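4. Shared Workrooms and the Keeping of Repair Knowledge 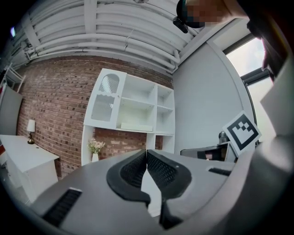
Figure 1. Gray housing with slotted vents, Prisdale workroom.

4.1 How people learn to mend in company

When we began our visits to Prisdale in May, we expected to write mostly about money. The earlier studies we had read treated home repair as a question of thrift, and it seemed fair to suppose that people came to a shared workroom to avoid the cost of a new lamp or a new pair of boots. Thrift did come up, and we will return to it in Section 5, but the talk at the benches kept wandering off toward something else — toward who had taught whom, and how long ago, and whether the method was any good.

Of the 125 members who returned our survey, more than 20 wrote extra pages by hand. We are very grateful for those pages, which taught us a good deal more than the boxes we had asked people to check. Ecaterina Moldovan, a member of long standing, gave four sides of paper to the reseating of chair cane, which she had learned from an aunt and then had to learn all over again when her hands grew stiff. She had changed the order of the weave to suit herself, and two younger members now follow her order without knowing that any other exists.

We came to call this kind of change "drift," borrowing the word from Takagi's unpublished notes on village carpentry. Drift is easy to miss if one only looks at finished work. A chair seat caned in the older order and one caned in Moldovan's order look alike from across a room, and they seem to wear alike too, as far as our members could tell us. The difference lives in the doing, and we could follow it only by sitting beside people for whole evenings, usually on a Tuesday, with our own clumsy projects in our laps.

The second workroom, in Ogura, gave us a useful contrast. There the members keep a written book of methods, begun by Junpei Sekiguchi, and anyone who changes a method is asked to write the change into the margin. The book runs to 400 pages and is dearly loved. It has slowed drift a little, we think, though it has also made some newcomers shy of trying anything that has not been written down. One of them told us, very kindly, that she would not sew on a button in front of the book.

4.2 Limits of the interviews

Our interviews leaned toward people who enjoy talking, and we should say so plainly. Members who came in, fixed a zipper and went home again are thinly covered in our notes, and Iwasaki has suggested that they may hold quite different views of what a workroom is for. A few of them did answer the survey, and their replies are taken up with the other short responses in Section 5.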